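식탁 위 간식과 작은 물건 정리하는 방법

글쓴이: 에트달레 살림 노트

저는 한국에 와서 살림을 시작했습니다. 한국어로 글을 쓰는 것은 아직 조심스럽지만, 우리 집에서 오래 해 온 방법을 적어 보겠습니다. 틀린 표현이 있으면 너그럽게 읽어 주십시오.

우리 집 식탁은 밥만 먹는 곳이 아닙니다. 과자, 차, 양념, 강아지 장난감까지 모두 이 위에 모입니다. 일요일 저녁이 되면 빈자리를 찾기가 어렵습니다. 그래서 저는 일요일마다 35분을 정해 놓고 식탁을 정리합니다. 시간이 끝나면 덜 끝났어도 그만둡니다.

식탁보부터

벨벳처럼 털이 있는 천은 보기에 따뜻하지만 부스러기를 잘 잡습니다. 젖은 행주로 바로 닦으면 부스러기가 털 속으로 들어갑니다. 먼저 마른 옷솔로 한 방향으로 쓸어 주십시오. 그다음에 천을 들고 베란다에서 가볍게 털면 됩니다. 색이 진한 천은 손으로 쓸기만 해도 털이 누워서 얼룩처럼 보일 때가 있습니다. 솔로 반대 방향으로 한 번 빗어 보고, 그래도 남아 있으면 그때 세탁을 생각합니다.

빨 때는 찬물에 중성세제를 조금만 넣습니다. 저는 스툴로브라는 동네 가게에서 1000원짜리 세탁망을 사서 쓰고 있는데, 충분합니다. 다림질은 하지 않습니다. 욕실에 걸어 두면 김 때문에 주름이 꽤 펴집니다.

종이 상자에 든 과자

쿠키 상자는 한번 뜯으면 뚜껑이 잘 닫히지 않습니다. 상자를 들 때 열린 쪽이 아래로 가면 과자가 미끄러져 나올 수 있으니, 한 손으로 입구를 막는 습관이 좋습니다. 속 봉지까지 뜯은 과자는 밀폐 용기로 옮기고, 상자는 날짜가 적힌 부분만 잘라서 용기에 붙입니다. 남은 과자가 2개뿐이면 보관하지 말고 그냥 드십시오. 저는 그렇게 합니다.

긴 통에 든 감자칩은 뚜껑이 있어서 편합니다. 그래도 장마철에는 며칠 만에 눅눅해집니다. 키가 큰 통은 잘 넘어지므로 식탁 앞쪽에 두지 않고 뒤쪽 줄에 세웁니다. 다 먹은 통은 안을 마른 휴지로 닦고 국수를 넣어도 됩니다. 다만 국수 길이를 먼저 재 보십시오. 저는 재지 않고 넣었다가 뚜껑을 못 닫았습니다.

유리병과 작은 용기

말린 허브나 씨앗은 투명한 유리병이 제일 좋습니다. 얼마나 남았는지 바로 보이고 냄새도 옮지 않습니다. 이름표는 뚜껑에 붙이지 말고 병 앞면에 붙이십시오. 뚜껑은 씻다가 서로 바뀝니다. 우리 집에서는 오레가노 병이 11개월 동안 바질이었습니다.

작은 용기는 뚜껑 색을 다르게 하면 찾기가 쉽습니다. 노란 뚜껑은 멀리서도 눈에 들어와서, 자주 쓰는 것에 쓰면 좋습니다. 큰 상자는 뒤에, 낮은 용기는 앞에 놓습니다. 이렇게 하면 뒤의 것을 꺼내려고 앞의 것을 다 치우는 일이 줄어듭니다.
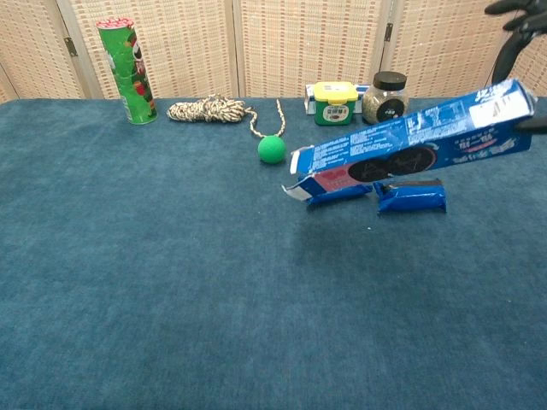 밧줄 장난감은 음식과 같이 두지 않는 것이 원칙입니다. 꼬인 줄 사이에 침과 먼지가 들어가기 때문에 생각보다 더럽습니다. 면으로 된 것은 따뜻한 물에 담갔다가 꼭 짜서 햇볕에 이틀쯤 말립니다. 공이 달린 것은 공과 줄이 만나는 부분을 칫솔로 문질러 주십시오. 실이 풀려서 길게 나오면 가위로 자르고, 많이 풀렸으면 버립니다. 강아지가 실을 삼키면 위험합니다. 우리 집은 현관 옆 바구니를 장난감 자리로 정했습니다.

라탄 무늬 가리개

식탁 뒤에 가리개를 세우면 부엌의 복잡한 것이 안 보여서 좋습니다. 엮은 무늬 사이의 먼지는 걸레보다 마른 붓이 잘 뺍니다. 화장용 큰 붓도 괜찮습니다. 위에서 아래로 천천히 내려오고, 마지막에 바닥을 청소기로 밀면 됩니다. 나무틀은 물기를 꼭 짠 천으로 닦습니다. 경첩에서 소리가 나면 면봉에 기름을 묻혀서 한 방울만 바르십시오. 많이 바르면 먼지가 붙고, 흘러내린 기름은 나무에 자국을 남깁니다. 가리개를 접어서 옮길 때는 손가락이 경첩 쪽에 있지 않은지 꼭 확인하십시오.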